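Leave the Table Bare

When my aunt in Linville died, we emptied her house in November, and the dining table was the last thing out. It had been under a vinyl cover for as long as any of us could remember. Under the vinyl was a felt pad, and under the felt was a cloth. My cousin peeled it all back at two in the afternoon and the top looked the way it must have looked in the store. She had protected it from everything, including her own use of it.

I think this is a mistake, and a common one. A wood table should be used without a cover. If you can't stand to see a mark on it, you should buy a different table.

The case for covers is easy to make. A good table costs a lot. Ours was $1,112 from a shop in Gwynne, and that was after they took off $200 for a scratch on one leg. It is the most expensive thing in our kitchen after the refrigerator. A tablecloth is cheap by comparison, and a cloth can go in the washing machine when somebody knocks over the gravy. Parents of small children will tell you they have no choice, and I have been to dinner at enough of their houses to take them seriously.

But look at what the cover does over the years. Crumbs get under it. Water gets under it too, and water that sits under vinyl does more harm to a finish than a spill wiped up in ten seconds. Heat goes straight through a thin cloth, so people set down a hot dish thinking the table is safe and leave a white ring they don't find until spring. The worst table I ever saw had been covered for 27 years. The middle was fine. Along one side the finish had gone cloudy and soft, and the owner had no idea when it happened.

A bare table gets looked at every day. You see the spill and you wipe it. You see the dry patch by the window and you rub some oil or wax on it, whichever the finish calls for. The care takes a few minutes a month. We use a damp rag after meals and a dry one after that, and trivets for anything from the oven.

Kusum Bhardwaj, my neighbor in Hullutton, disagrees with me about this and has for years. She keeps a cotton cloth on her table and changes it with the season. Her point is that a table is for the people sitting at it, and people relax when they aren't worried about leaving a ring. I grant her that. Guests at our house do sometimes hold a glass in the air and look for a coaster. I tell them to put it down. 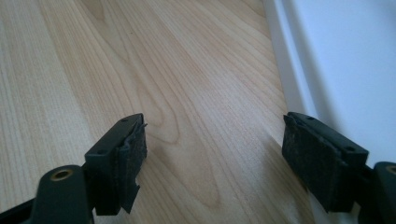

The other reason to leave wood alone is that the grain is most of what you paid for. Pale woods especially are sold on it. In the store people run a hand over the top and talk about the pattern, and then they take it home and order a cover to fit. If what they wanted was a surface that could be hosed off, a laminate top would have done the job for a quarter of the price, and I have nothing against laminate. My mother's kitchen had one and we did everything on it.

I make exceptions. Put newspaper down for paint and glue. Use a cloth for a holiday meal if you like how it looks, then take it off and shake it out the next morning. A card table can wear whatever you want.

For everyday meals, homework, bills and sorting the mail, let the table take it. Ours has a dent near one end from a dropped can of tomatoes and a faint line of blue pen that never came out. I noticed both of them the day they happened, and I have not thought about sanding either one.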